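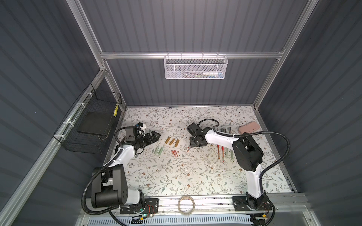

Off the Table and Onto the Wall

Sunita Gallagher keeps coming back to the same complaint about small work surfaces. People buy a bigger table, and within a month the bigger table is full too.

Her answer is wire baskets, hung where the hands can reach them and the work can't. A white mesh one on a crossbar at the back takes a bottle with a blue cap. A black one at the side has a flat tray sitting in it and is held to its rail by three white cable ties. Gallagher likes cable ties. They cost almost nothing, they grip aluminum rail without drilling, and you can snip them off when you change your mind — she moved her own baskets twice in March.

The bottle lies on its side, a habit she would like to break. A basket with a deeper front would let it stand, and the shop at Drandport has one, but it is too wide for her bar.

What stays on the tabletop is what is in use. Three brass-colored cylinders lie in a short diagonal row, with a pair of small red-handled tools beside them and two pale green sticks just below. Small parts roll, and a cloth slows them down. Hers has a floral print, thin vines and leaves with little brown flowers, bought as a remnant from Ostrowski, the fabric store on Hiltirel Street. It cost 6 dollars. She had planned on plain gray, but the remnant was the right length.

A print has a drawback. Pale things get lost among pale leaves, and a green stick on a gray-green vine takes a second look. Red handles show up well, so she now buys red when there is a choice.

Readers in Rillulberg who wrote to us about workbenches after the last issue mostly asked about drawers. Gallagher has none at the bench and doesn't want any. Drawers fill up with things that have no other home, she says, and a mesh basket shows you what is in it from across the room. Hers get emptied every other week, washed in the sink and hung back up.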